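Grosside Handling Laboratory: Open Day Thread

1/ The Grosside Handling Laboratory welcomed the public to its open day on Dec 22, 2019. This thread summarizes the demonstrations and answers several questions received at the front desk.

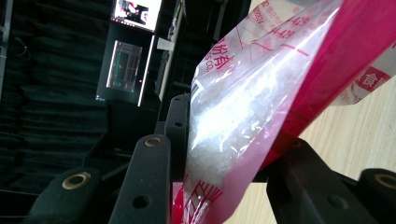 Were visitors allowed to operate the equipment themselves?
Visitors aged 12 and over could use the hand-held grippers at the two front benches. The robot arms were run by staff only.

2/ The kitchen goods bench drew the longest line of the afternoon. Guests practiced picking up bagged dry goods such as the clear zipper bag of white crystals shown in our first post, held between black gripper fingers. Soft packaging shifts its weight when it is lifted, and a rigid box does not prepare anyone for that.

3/ Innes Hepburn opened the program at 10 a.m. with a short talk on how people teach a machine to grasp. The slides will be posted on the laboratory's events page once captions have been added.

4/ Attendance was 679, compared with 178 at the September session. We thank the Kozma Street parking office for opening its upper level at short notice.

5/ Araceli Cuevas led the Vevberg arm demonstration, in which the arm moved bags from a bin to a shelf. Two of the scheduled runs were stopped early and restarted. Staff explained each stop to the audience — a dropped bag in the first case, a misread shelf height in the second.

6/ Several guests asked how much practice the arm requires. For the shelf task, the team recorded 1117 demonstrations by hand. The target for next year is 3000, with a wider range of bag sizes.

7/ Cengiz Türkmen took questions on the Hullero control software. Schools wishing to borrow the printed worksheets should write to the outreach office and state the grade level and class size.

8/ Correction to post 3: the opening talk began at 10:30 a.m. The printed program was correct.

9/ A gray child's scarf and one pair of reading glasses were left in the lecture room. Both are held at the front desk, weekdays from 9 a.m. to 4 p.m.

10/ Group visits for the spring are arranged through Cameron Leckie. Groups are limited to 20 people, and the main entrance has step-free access.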